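4.2 What ends up in the bins

I should say a little more about the dish brush, because it gave us more trouble than anything else in the Plomville set and I got oddly fond of it. When we started collecting household items I assumed the hard ones would be the fragile ones (glasses, eggs, that sort of thing). Then we sat down to sort everything into kinds, and the brushes went around the table for most of an afternoon.

The full set has 703 items. We bought most of them ourselves in ordinary stores, and the rest came out of our own kitchens and the shared one down the hall. Each item got a short name, a weight and a note on what people do with it at home. For the notes we used the Navow word list, which was written for home inventories and has a nice plain vocabulary - "scrub," "stir," "wipe," "hang up." It gave us 108 kinds to begin with. Cleaning tools were the messiest group by far, and I mean on paper as well as in the cupboard.

Take anything with a handle and bristles. Is it one kind of thing or five? A person at the sink would never mix up a dish brush and a nail brush, but put the two side by side on a plain surface and the differences get pretty small. We tried sorting by length first, then by the shape of the head, and both times we ended up with piles that no one in a real kitchen would recognize.
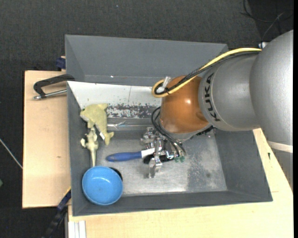
So we went back to use. We asked people where they would put each item away, and the answers went into what we call the Bodnár table (it is the second table in the appendix, and yes, it is long). There were 1,420 answers in all. Dish brushes went under the sink or next to the faucet, nearly every time. Longer brushes were split between the bathroom and the laundry area, and I still think some of those answers came from people who own very large bathrooms.

The final rule is simple enough. If two items are put away in the same place and used for the same job, they share a kind, whatever their color or length. A dish brush with a round head and one with an oval head are the same thing to us. A pastry brush is something else, and it lives in the drawer with the whisks. We went through roughly 600 of the items a second time with this rule, and the disagreements that were left were mostly about sponges, which I'll come to in 4.3.

Figure 4. Brush-like utensil with a blue handle, a white neck and a black head, lying on the bin floor. Item names follow the Vunari spelling used in the rest of the paper.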